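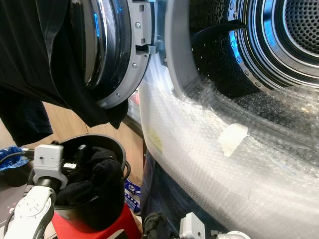
Sorting Out the Wash: Our Term Project on a Shared Laundry Corner

Project report by Anayeli Hinojosa and Baltazar Bautista
Course adviser: Araceli Quintero

Why we picked laundry

When our class was told to choose an everyday chore and study it closely, most groups went straight for cooking, and I can't blame them, because you get to eat the results. Baltazar and I chose laundry. I grew up in a house where the washer was going from breakfast until bedtime, and he had just moved into the Urnach building, where everyone on the hall shares one laundry corner and has a strong opinion about how the others use it. We figured there had to be a report in there somewhere (and there was, though it took us longer to write than we had planned!).

Our question was a simple one: what slows people down between having a pile of dirty clothes and having a machine that is ready to start? We left out detergent, water use and drying. Other people have written plenty on those, and we wanted to look at the part with the hands in it.

What we did

We watched and took notes over 9 sessions, nearly all of them on a Tuesday evening, which is when the corner is busiest. Two of the sessions were our own laundry, and those notes are a little kinder than the rest. We wrote down each handling step as it happened: opening the door, lifting a piece of clothing, dropping one, shaking out a sleeve, going back for a sock. By the end we had 529 steps in the notebook, and Yatziri Tlapale was good enough to type up the second half when my handwriting gave out.

We also talked with people while they worked. These were friendly chats more than interviews, and we asked everybody the same four questions so that we could compare the answers later on.

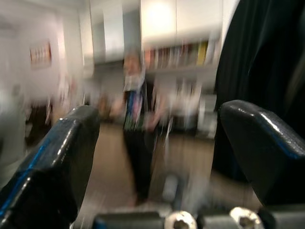
Figure 2. In the laundry corner, with a person standing in the middle of the view.

What we noticed

Dark loads gave people the most trouble. Black clothes in a black bucket all look like one big lump, and it is hard to tell where a shirt ends and a pair of pants begins until you pull on something and three other things come up with it. Melquiades Quintero told us he feels for the seams with his fingers and doesn't bother looking, and once we tried it ourselves we both got quicker.

The open door of a front loader is the other thing we kept writing about. It makes a very handy shelf, and nearly everyone hung something over it at one time or another, meaning to come back for it. Sleeves and pant legs also like to trail over the rubber gasket, so it pays to run a hand along the opening before closing up.

Where you set the bucket matters too. Close to the door and a bit to the side worked best for us. Straight in front, you end up leaning over it the whole time, and Baltazar's back had something to say about that.

What we would do differently

We would start with a better notebook page. Our first one had no space for "picked up and put back," and that happened constantly. We would also visit in the morning at least once, to see whether people are as patient then. Anayeli's draft of the new page is in the appendix, and anyone in next term's class is welcome to copy it.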